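Home Builds, Session 3: Grippers on a Kitchen Budget
Notes by Smaranda Lazăr

Be suspicious of any hobby build that reports a success rate without saying what was picked up. Radu's log claims 1,028 grasps. It doesn't say how many were the same foam cube.

Thin, round items are the usual test for padded fingers. A makeup brush lying on a smooth white top will do, with a small open pouch farther back as the place to put it.
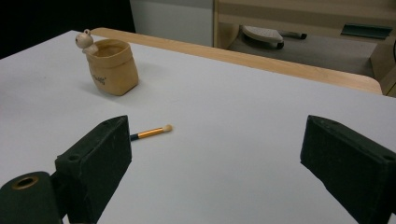

Do soft pads make a cheap gripper reliable?
Only up to a point. Padding hides small errors in finger alignment, and it wears. Check it every 45 grasps and write down what you find.

For next time: run the same pick with 2 different pad materials. Log the misses too. "It mostly worked" will be handed back. Emilian has the spare servos, but test them before you trust them.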